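Unit 4: Loss of grip under thermal derating
Course notes, Applied Manipulation Lab

Read these notes before the second lab session. They cover one fault from start to finish, including the parts we got wrong, and the assignment at the end depends on them. Bring your copy of the bench procedure, as you will be marking it up.

4.1 Background

The Rernholm bench is a two-arm cell used for tabletop handling of household goods. Both arms run the Rarkex controller, and the grippers are position-controlled with a current limit. The gripper has no force sensor. Grip force is inferred from motor current, and that detail matters for everything below.

In February the bench was running a long handling program called Drisden. An arm picks up a small container, tilts it, holds the tilt, then sets it down again. The other arm waits nearby until it is called. A full run is 60 cycles.

4.2 What happened

On cycle 19 the left gripper let a glass bottle slide while it was being held at an angle. The bottle dropped a short distance, struck the table and broke. The arm carried on with the rest of the motion and closed the cycle as a success. It then started cycle 20 with glass on the work surface.

The operator pressed the stop when the second arm began to move. Both arms halted. There were no injuries, but the operator had already started to reach toward the table to clear the glass, and the second arm was live at that point. We treat the reach as the more serious of the two events.

4.3 Why the grip failed

The gripper motor has a thermal model in its firmware. When the estimated winding temperature passes a threshold, the drive lowers the current limit to protect the motor. This is called derating. It is normal behaviour and it had been working as designed.

A tilted hold is hard on a small gripper. With an upright container, the fingers only need enough friction to carry the weight. Once the container is tilted, its centre of mass moves away from the line between the fingers and produces a moment, which the contact patch also has to resist. Glass is smooth, and a paper label can give a different friction value from the bare surface beside it. A grip that is fine on one part of a bottle may be marginal a little further along.
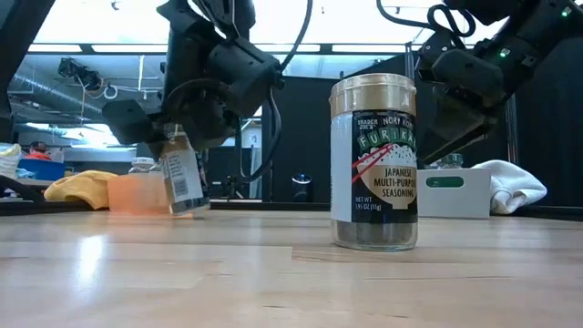
Drisden asked for a nine-second hold at full tilt. At the start of the run the current limit was well above what the hold needed. Each cycle left the motor a little warmer than the one before, and the rest between cycles was too short for it to recover. By cycle 19 the derated limit had fallen below the holding requirement.

The controller did raise a warning. It was written to the drive log at the lowest severity, and the supervisor program did not read that level.

4.4 Why the fault was not detected

Three checks should have caught the slip.

The finger position check compares finger width before and after the hold. Its tolerance had been widened earlier to stop nuisance trips on soft items, and it was never set back.

The current check looked for a sudden drop. Derating is gradual, so no drop was seen.

The placement check confirmed that the arm had reached its set-down pose. It had. The check says nothing about whether the object is still in the gripper.

4.5 First diagnosis, and why it was wrong

Our first report blamed the finger pads. They were worn, so we replaced them and ran the program again. It passed 60 cycles, and we closed the fault. The rerun had been done on a cold bench early in the morning. The slip came back that same afternoon, at around cycle 30, when the motor was already warm from other work.

Compare starting temperatures before you accept any rerun as evidence of a repair.

4.6 Changes made

Derating warnings now pause the program at the end of the current motion. The tilted hold was cut to four seconds. Finger width tolerance is set per object and printed in the run header. The Gezer interlock, previously tied to the cell door only, now also covers the front edge of the table, and clearing broken glass requires both arms to be locked out.

4.7 Assignment

Using the drive log supplied with this unit, plot the current limit against cycle number and mark the cycle at which it crosses the holding requirement. Estimate the rest period that would have kept the limit above that line for the full run. State your assumed friction value and where you got it.

Then write one page on the reach described in 4.2. Identify what the operator could and could not have known about the state of the second arm, and propose one change to the bench procedure. Retraining the operator will not be accepted as the only measure.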